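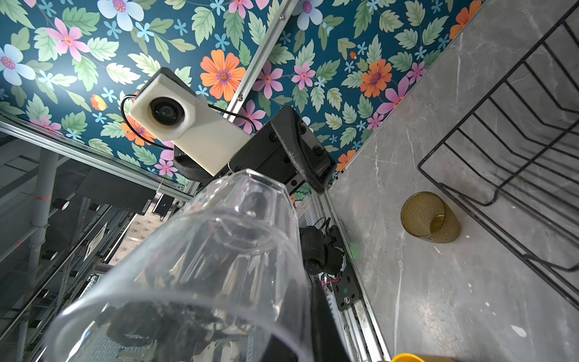 Kauppinen

Piltano: cups and mugs into a dish rack
README, December 17, 2020

What this is
Piltano holds 3,781 episodes of two robot arms putting drinkware into a wire dish rack. The work was picked by the kitchen crew at the Pemeddale canteen, who were asked in May which part of the shift they would give away first. Management had expected "the heavy pots." The crew said cups, with feeling, and went back to the cups.

Contents
Each episode has wrist camera video, video from a fixed camera, joint positions for both arms, and a one-line instruction. The instructions were written by whoever was on shift, so "put the mug in the rack" sits next to "mug, rack, please" and "same again." We left them as they are. A model that is going to work in a kitchen may as well learn how people there talk.

Of the total, 1,838 episodes carry a note from the crew. The notes column is free text. It contains useful remarks on grip and rack spacing, a long argument about which way a mug handle should face, and one soup recipe.

Drinkware
Glass, plastic and ceramic, with and without handles, deliberately mismatched. The canteen hasn't owned a matching set for years, and buying one for the robot would have caused talk.
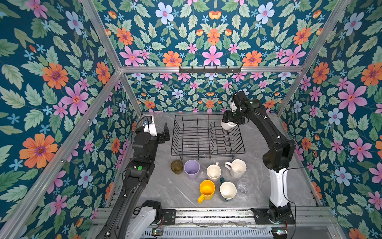

Who decides when the arms run?
The shift lead decides, at the start of each shift, and anyone in the kitchen can stop them without filling out a form.

What changed for the people
The first plan had a slide headed "hours saved." The hours did not go anywhere so tidy. Racking cups used to be the job you did while talking to the person next to you, and it was also what new hires did in their first week while they learned where everything was. With the arms doing part of it, new hires start on the serving line, which is faster and more frightening. We now schedule a slow half hour for them. It is not on the slide.

Some chores are new. Cups have to be set out with a bit of space between them, and a rack nudged by an elbow gets nudged back. Two of the crew were trained to restart the system and now get called over from lunch to do it. Their job title has been updated. Their pay was updated 4 months later, after a meeting – two meetings.

Known limits
One rack style, one countertop and one wallpaper, flowers throughout. Please don't report results on this set as "kitchen-ready." Ours is a kitchen and we wouldn't.

Clear cups are a good test for anything trained on opaque mugs. Episodes that went wrong are kept and marked "fail" in the outcome column. Filter them out if you like, but the notes on them are the best reading in the set.

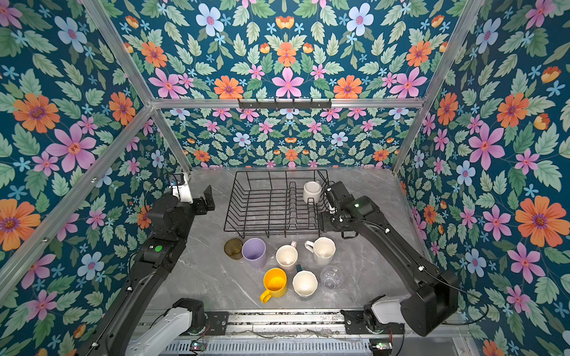

Foltus wrote on the issue tracker that the card spends more words on lunch breaks than on joint limits, and that this was the first one the night crew over there had read to the end. Could the shift schedules be added, with names removed?

They will be in the next release, in the folder called schedules. Joint limits are in the config file, where they have always been.

Use
Free for research and teaching. If you use it to plan staffing, ask the staff first. Corrections go to the tracker; opinions on mug handles go in the notes column with the others.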